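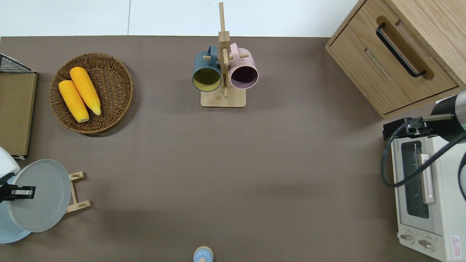 8/6/26. Spent most of today on the crockery end of the Brulier table. The old layout had the plates lying in a stack and every time anyone wanted the lower one they had to shift the top one first. Plates are upright now, the grey and the pale blue in the small wooden stand, and the two mugs hang on the mug tree, the teal on the left and the pink on the right. The corn stays in the round wicker basket. I tried it in a bowl back in January and it rolled about whenever the table was knocked.

Stand came from Sorensen, item 1874 in their list. Sharon Lukumay had ordered two but the other one arrived with a split slat and has gone back. The good one is a bit light for the grey plate, so I put a dab of museum wax under each foot. Seems to hold. Will look again after a week of use.

Mug tree: the base rocked slightly on the bench. Sanded the underside with 120 grit until it sat flat. Did not varnish it. If anyone wants it varnished please ask me first -- the Prikex varnish took 9 hours to stop smelling last time and we had to leave the door open.

Brown mat is down again over the worktop. It had curled at one corner in the store, so I rolled it the other way overnight and it went flat enough. The toaster oven stays off the mat, on the white counter to the left, and the big pale wooden box with the black handle is at the near left corner. I would like the box moved back by some 12 cm as I catch my hip on it, but the shelf behind is in the way and that is a job for another day.
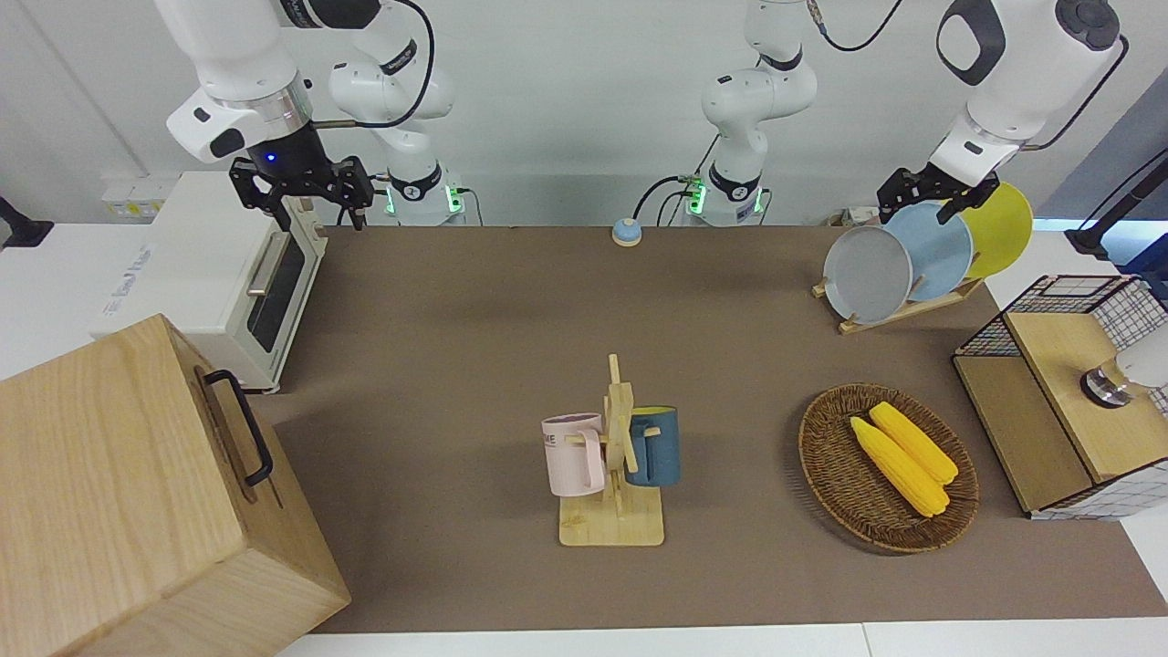 Still to do

Ask Urska whether the replacement stand is on its way. If it comes, put it in the cupboard as a spare and leave the table alone.

Felt for the mug pegs. Sharon thinks it is not needed. I think the glaze inside the handles will chip in the end -- will try one peg and compare.

Wipe the mat with a damp cloth only. The spray leaves a film.

Write the new positions on the card by the door and throw the old card away.

We use cookies to improve your experience on this site. By continuing to browse you accept our use of cookies. Accept | Manage settings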